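Re: [allotment-social] Plastic bowls and cups for the September tea

Annatjie Shabalala wrote:

> Hello all, I have been through the crockery cupboard and we are short of things that don't break. Has anybody got plastic bowls and beakers they could lend for the children's table? Last year we had paper ones and the jelly went straight through. Also, does anyone remember how the coloured set was put away? I have never managed to shut that cupboard since.
>
> Annatjie

Dear Annatjie, and everyone,

Lovely to hear it's all going ahead again, and thank you for taking on that cupboard, which I have been walking past with my eyes shut for the past 2 years!

Yes, please do have our bowls. We've a whole family of them in bright colours, bought when the grandchildren were at the stage of throwing things, and they have come through it much better than our lino did. They are a bit scuffed from the dishwasher but perfectly clean, and I'll give them another wash before I bring them over. I can spare beakers as well, though I'd like those back before half term if that's all right.

As for putting the coloured set away, I think the trouble is that everybody (me included, I'm sorry to say) drops whatever is in their hand on top of whatever is already there. Bowls that nearly match are the worst for it. You put a wide one on one that's a shade too narrow and it sits there on the tilt, then the next one goes in crooked to keep it company, and by the end you have something as tall as a wedding cake and the cupboard door won't close. What works at our house is to lay them all out on the table first, find the widest, and start from that. If one won't sit flat, it comes out and goes further up. It sounds fussy but it takes less time than picking them up off the floor.

The cups I would keep out of the bowls altogether. I know it's tempting to pop them in the top, and I do it myself when I'm tired, but they stop anything else going in and they always tip. Stack them inside one another and stand them along the side.

I could come down at 5 and help you sort the shelf, if somebody could let me in. My key is the old one and only does the gate. I'll bring the bowls in the blue shopping bag, and a ginger cake if it has risen.

Do tell me if you need tablecloths too, as I've 3 of the wipe-down sort that haven't been out of the drawer since the christening.

With love to all,
Maureen
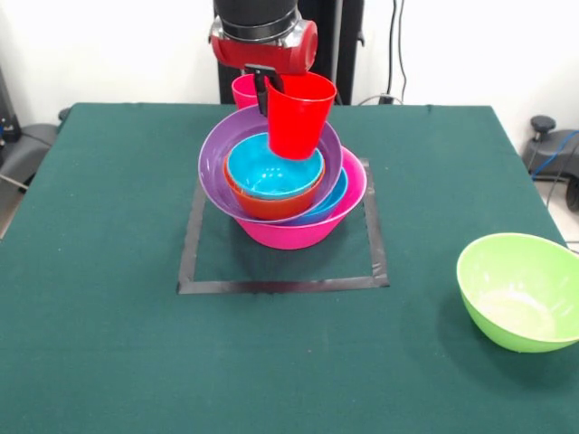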